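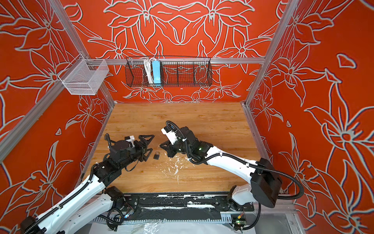
Locker padlocks: exchange before the end of March

Members who rent a locker at the Etirside workshop are asked to bring their present padlock and all of its keys to the front desk for exchange. The new locks have been purchased for all 102 lockers, and each is issued with its own key on a ring. Please check that the key turns freely before signing for the lock.
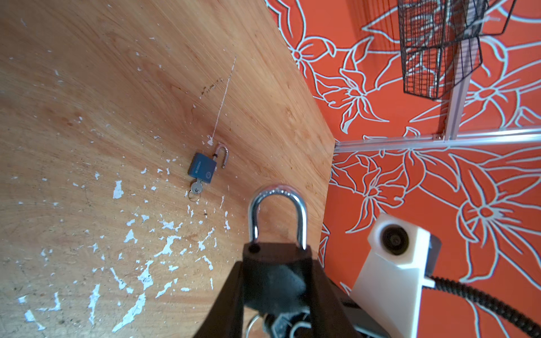 Blue padlock with its key inserted and shackle open.

Spare keys are held by Kylie Ruddock in the office and may be borrowed during opening hours - identification is required. Locks that have not been exchanged by the end of March will be removed, and the contents of the locker stored for 100 days. Questions may be directed to Nikau Pirihi, Member Services.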